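Tassanee Saithong had kept a meditation journal for 3 years before she thought of it as a book. By then it ran to 849 entries, most of them written before breakfast.

"I wasn't trying to teach anyone," she says. "I wanted to know whether the same thought came back, and in what form."

The book, The Quiet Ladder, was published by Troston Press in October. It follows her reading of the old esoteric writers on the planes of consciousness, which she first met in a study group in Marino. The group read two pages a week and sat in silence afterward.

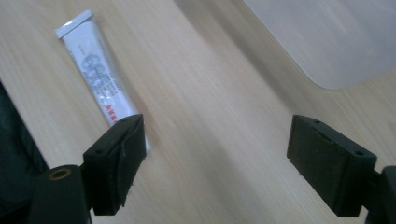
She left out 17 entries. "Those were private, or they were about my knee," she says. The remaining 832 were sorted by theme, and she quotes from them in each chapter.

Some readers have asked why she says so little about the masters and their hierarchy. Saithong says she respects that teaching but can't write about it from experience. "I can say what happened when I sat down and paid attention. Past that I'd be repeating other people."

The chapter on sound took the longest. She rewrote it twice after a retreat at Draston, where she found she had been confusing concentration with effort – a mistake she now thinks is common among beginners. 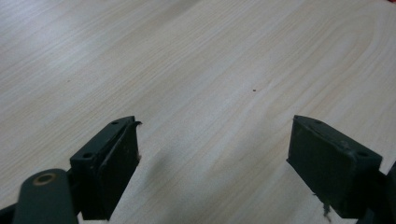

A light-colored wooden tabletop.

Her advice to new students is to keep the sessions short and write down what happened, even when it was dull. She still does this herself, though she now allows a line or two where she once filled a page.

A second book, with the working title Kuson Letters, will collect her correspondence with readers. She hasn't set a date for it. "I have to answer the letters first," she says.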